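Flevside laundry rooms to trial microfibre limits
9/6/25

Residents of the Flevside housing estate will be asked to wash synthetic clothing in mesh bags under a trial run by building manager Lovari. The trial covers 513 of the estate's 866 flats and applies to the shared laundry rooms only.

Filters supplied by Minolo will be fitted to the drain line of each machine. Lint will be dried and weighed every two weeks, and the totals compared with readings taken in April, before any change was made.
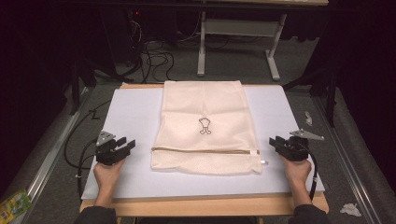 Wash settings

Synthetic loads will be capped at 30 degrees and the short cycle. Bags should be zipped fully closed and filled to no more than 70 per cent of their volume. Cotton and linen may be washed as usual.

Ifeanyi Ezeani, building services engineer at Lovari, said the older machines draw more water per load and would be reported separately. Fees per wash are unchanged. Filters must not be opened or rinsed by residents.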